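Filed under: Datasets / Household / Trays and tableware

# Pristwood Trays

Hello, and thanks for stopping by. Pristwood is a small set of pictures of serving trays, the plastic sort you carry tea and toast on. I started it because I wanted close-up pictures of tray surfaces and could only find catalogue shots, all perfectly lit and taken from straight above. My own kitchen doesn't look like that, and I doubt yours does either.

There are 1,126 pictures in this release, covering five trays. Version two should take us up to 2,000 if I get my evenings back.

## The trays

Most of them are flat with a raised rim, and I've tried to get a mix of smooth and textured ones. The textured ones are my favourites (I know, it's a tray) and they're much harder to label than I expected, as the bumps catch the light differently every time the tray tips a bit. The big red one is the star of the Pant folder. It has a scaly sort of pattern all over and a handle slot inside the rim.
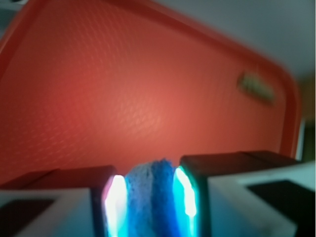

*Pant folder: red plastic tray, tilted, with the textured surface and the handle slot near the right end.*

Colour is a nuisance with this one. I'd call it coral in the lighter parts and a proper deep red towards the left, and if you sample a single patch you'll get whichever you happened to land on. Please don't use my colour labels as if they came off a paint chart! I put "red" and moved on.

## Folders

- `pant/` – the red tray
- `tonenel/` – the two smooth trays
- `pranholm/` – the last two, both with a woven look

The folder names don't mean anything, I just needed something to type.

## Labels

Each picture has one line in `labels.csv` with these columns:

- `tray_colour` – one plain word
- `texture` – smooth, scaly, woven or unclear
- `rim` – yes, no or maybe
- `slot` – yes or no, meaning can you see a handle slot
- `focus` – sharp, soft or very soft

I did all the labelling myself, mostly on Tuesday nights with the radio on. "Maybe" under `rim` means I could see a darker curved band and wasn't willing to swear to it. If you only want the clean ones, filter on `focus` first and then on `rim`. 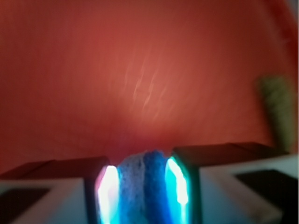 *Pant folder: focus "very soft", texture "unclear", rim "maybe". Pale streaks near the middle, olive-green object on the right.*

I've kept the very soft ones in. They're handy if you're working on colour or on blur, and you can drop them in one line if you aren't. Things standing near a tray don't get a label of their own – I did think about it in March and then thought about my weekends.

## Known problems

Pranholm has 80 near-duplicates that I haven't weeded out yet. A few rows in Tonenel say "woven" when they should say "smooth", so check those before you train anything on them. Spotted another? Open an issue with the file name and I'll fix it in the next release.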